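Moving the sourdough (and everything else)

26/07/2019

OK so quick one, I have boxes everywhere and the internet guy is coming. Or says he is.

We are out of the old place on Kalla Street. Keys handed back, deposit still a mystery. Ten days of living out of a duffel bag and I have learned that I own far too many mugs and not one working pair of scissors. Had to open the kitchen boxes with a bread knife. Do not tell my mother.

Packing, what worked

Start with books. Small boxes only. I knew this and still filled a big one, and then Fanni Pintér came over to help and tried to lift it and gave me a look I will remember for a while. We split it into 3. Should of done that first.

Label the side, not the top. Once they are stacked the top is gone. I wrote KITCHEN 1 on the top of every single kitchen box, including the ones that were not number 1, so that was a fun evening.

Paper is better than bubble wrap for plates. Crumple it up properly, big fat balls, stuff the corners, then shake the box a little. If it rattles, more paper. I paid for a roll and ran out on the second shelf, then finished with old newspapers and two beach towels. Nothing broke except the lid of the blue teapot, and that was cracked allready.
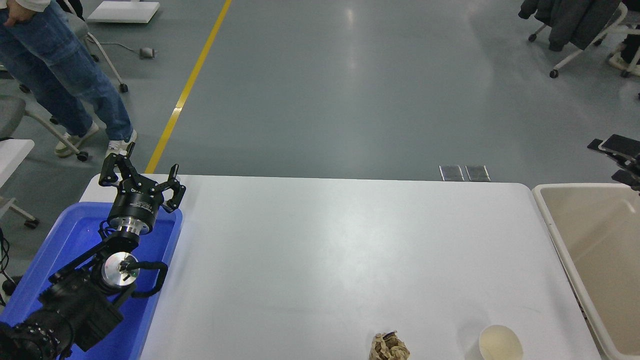

The starter

Everyone asks about the starter! It lives. Fed it the night before, half a jar, lid on loose, rode up front with me between my feet the whole way. Smelled like a brewery by the first gas stop. It sulked for two days in the new kitchen – colder in here, north side – and then on the third morning it had climbed right out of the jar and onto the counter. Good sign. Messy sign.

First loaf was flat. Second one fine, we ate it standing up with butter because the chairs were still in the truck.

Money

The moving company wanted 100 more for the stairs. There are four stairs. Paid it, too tired.

Still to do

Curtains. Change address at the bank. Find the box with the cheese grater. Call Olesia Zakharchenko back about the couch, she wants it and I want it gone, so really this should not be hard.

More when I find the camera charger. Door bell, gotta go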